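Categoria: Artigos > Robótica e Aprendizagem

3.2 Recolha das demonstrações

O conjunto Fatia reúne 2,683 demonstrações de manipulação de garrafas de plástico, gravadas por Nuria Teshome e Kieran Duggan. Cada episódio regista as posições das juntas a par das imagens de uma câmara fixa e das câmaras de punho, que mostram o contacto entre os dedos e o plástico.
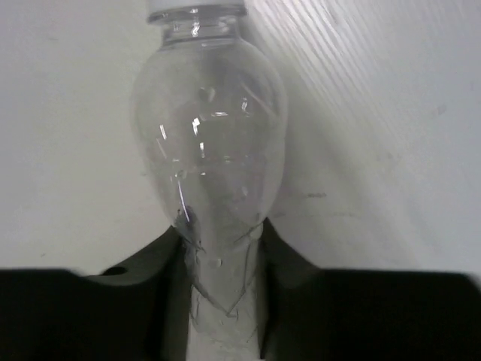 Quantos episódios entraram no treino?
Entraram 1,786. Os restantes ficaram reservados para validação ou foram excluídos por falhas de sincronização.

As garrafas variam em cor, rótulo e tampa, e a disposição inicial muda de episódio para episódio. O operador conduz os dois braços por teleoperação, a 10 Hz, e decide a ordem das preensões. Um episódio termina quando todas as garrafas estão no cesto. A Figura 2 mostra a bancada, com o cesto de rede junto ao braço esquerdo e sete garrafas sobre a mesa.

Figura 2. Bancada de recolha, vista da câmara fixa. 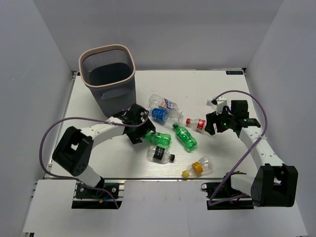 3.3 Anotação

Senan Dunne reviu os episódios e marcou o início e o fim de cada preensão.

Este site utiliza cookies. Ao continuar a navegar, aceita a nossa política de privacidade.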